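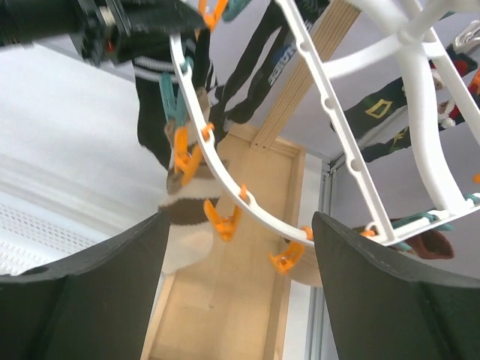
How a Sock Dries

A sock that comes out of the washing machine feels damp but does not drip. Most of the water has already been thrown out by the spin. The rest is held between the threads, and it has to leave as a gas. Changing from a liquid to a gas at room temperature is called evaporation. This page explains how evaporation works on a sock and why a hanging rack with clothespins is built the way it is.

Where the water is

A sock is knitted. Knitting is a chain of loops made from yarn, and yarn is made of many thin fibers twisted together. There are gaps between the loops and much smaller gaps between the fibers. Water clings to the sides of these gaps. Scientists call this capillary action. It is the same effect that pulls water up into a paper towel when only one corner touches a puddle.

Cotton fibers also take water into themselves and swell a little. Polyester and nylon fibers take in very little, so the water stays mostly on the outside of them. For this reason a cotton sock usually dries more slowly than a polyester sock of the same thickness. Many socks are a mixture of both, and the label lists how much of each.

What evaporation does

Water is made of molecules, which are particles far too small to see. They are always moving, some faster than others. At the surface of the water, a fast molecule can break away and fly off into the air. It is then water vapor, an invisible gas. When enough molecules have left, the sock is dry.

Four things change the speed of this.

Surface. Molecules leave only where water meets air. A sock rolled in a ball has a small outside surface and dries slowly. A sock hanging at full length has air on all sides.

Heat. Warm molecules move faster, so more of them escape each second.

Air movement. The air next to a wet sock fills with water vapor. If it stays there, some molecules go back into the sock. Moving air carries the vapor away and brings drier air in.

Humidity. This is the amount of water vapor the air already holds. On a damp day, laundry near an open window can take longer to dry than laundry in a heated room.

Evaporation also uses energy. The sock supplies part of it and becomes cooler. To change one gram of water into vapor takes far more energy than to warm the same gram by one degree. This is why a damp sock feels cold against your cheek.

The parts of a hanging rack

The hanging rack for small items is sometimes called a sock dryer, although it has no motor and no heater. Shapes vary between makers. A round one has these parts.

The rim is the outer ring. It has small holes in it, and the clothespins hang from the holes. Pins placed around a ring hold the socks apart, and air can pass between them.

The hub is the middle. A hook is usually attached above it so the rack can hang from a rail.

The spokes join the hub to the rim. They carry the weight of the wet laundry from the rim to the hub. Because they are bars with open spaces between them, air can rise through the rack. A solid plate would be strong too, but it would block that air.

The clothespins grip the cloth. Each pin is a pair of levers with a spring. When you squeeze one end, the other end opens. When you let go, the spring closes it.

The plastic used for racks is often white. Plastic does not rust, which matters for an object that spends its life next to wet cloth. Strong sunlight does slowly make many plastics brittle, so a rack left outdoors for several summers may crack at the thin places, usually the pins first.

Keeping the rack level

A hanging rack behaves like a balance. If all the heavy socks are on one side, that side sinks, and the socks there slide toward each other and touch. Where two wet surfaces touch, little air can reach either one.

To keep it level, pin the first sock anywhere and the second directly across from it. Continue in pairs. A thick winter sock should face another thick winter sock. Two thin ones can stand in for one thick one if you run out.

Toe up or toe down

Both ways are used. Gravity pulls loose water toward the lowest part of the sock, so the bottom usually dries last.

If the sock is pinned at the cuff, the toe is at the bottom. The toe is often thicker than the leg because it has a seam, so this way can be slower. The opening can be held wide, however, by pinning only one side of it, and air then gets inside.

If the sock is pinned at the toe, the cuff is at the bottom. The cuff contains elastic. Pinning at the toe keeps the pin from pressing on that elastic or pulling it out of shape.

A test with weights

The Plovdale Children's Science Room tried this in June. Danilo Cabanatuan, who teaches there, filled a rack with socks from one wash and hung it from a kitchen scale hook. The wet load, including the rack, weighed 2,923 grams. After 30 minutes in front of an open window it weighed 2,851 grams. When the socks were fully dry it weighed 2,295 grams.

The difference between the first and last numbers is the water that left the socks:

2,923 − 2,295 = 628 grams

The difference between the first and second numbers is the water that left in the first half hour:

2,923 − 2,851 = 72 grams

The weight of the rack and pins did not change, so it disappears when one number is subtracted from the other. The group did not need to weigh the rack separately.

A smaller version to do at home

You need two socks of the same kind, two clothespins, a hanger, a kitchen scale and a pencil and paper. Ask an adult before you use the scale.

Wet both socks and wring them out over the sink. Weigh each one and write down the number. Pin one sock to the hanger at full length. Roll the other into a ball and set it on a plate in the same room. Weigh both every 30 minutes. Write each result next to its time.

Keep the two socks at the same distance from any window or radiator. If one is in the sun and the other is in the shade, you will be testing two things together and will not know which one made the difference.

Words used on this page

Capillary action: the pull that draws a liquid into narrow gaps.
Evaporation: the change from liquid to gas at the surface of the liquid.
Fiber: one thin strand of a material such as cotton.
Humidity: the amount of water vapor in the air.
Hub: the center part of a wheel or ring.
Lever: a bar that turns around a fixed point.

Text: Defne Güneş. Last checked March 27, 2023.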